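Werus Opens Its Table Refresh Workshop to the Whole Neighborhood This May

Bring the table you have and go home with one you like better
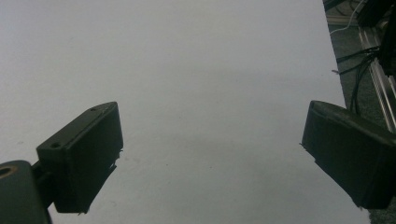 Werus, the home furnishings workshop on the lower floor of the old Pokico building, is delighted to invite neighbors, renters, new homeowners and anyone with a tired old table to a season of friendly, hands-on refinishing sessions starting this May. We have been repairing and repainting furniture for a good long while, and the request we hear most often is also the simplest one: people want a plain, pale top that goes with everything and doesn't make the room feel smaller. A smooth white surface with a faint cool gray in it, left completely clear, is the look we will be teaching, and it suits a kitchen corner just as nicely as a sewing room or a child's homework spot.

Each session lasts 2 hours and costs $60, with sandpaper, primer, paint and coffee included (the coffee is quite good, and there is always a second pot). Groups are kept to five people so that everyone has elbow room and plenty of time to ask questions. Small side tables, nightstands and desktops are all welcome – if yours is too heavy to carry in, give us a call and we will gladly talk through what can be done at home.

The paint comes from our friends at Cao, who mixed three pale shades especially for the workshop, and the brushes and rollers are supplied by Fikon. Guests may take home whatever is left in their own paint cup for touch-ups later on.

"We love seeing a table get another turn at family life," Werus said in a statement. "Folks come in a little nervous about the sanding, and before long they are telling us about every supper that table has been through. We could listen to those stories all afternoon, and some days we do."

Morning and evening sessions are available throughout the month. Places can be reserved at the Werus front counter or by phone during shop hours, and gift vouchers are on sale as well. Please wear old clothes and closed shoes, and bring a blanket to wrap your table in for the ride home.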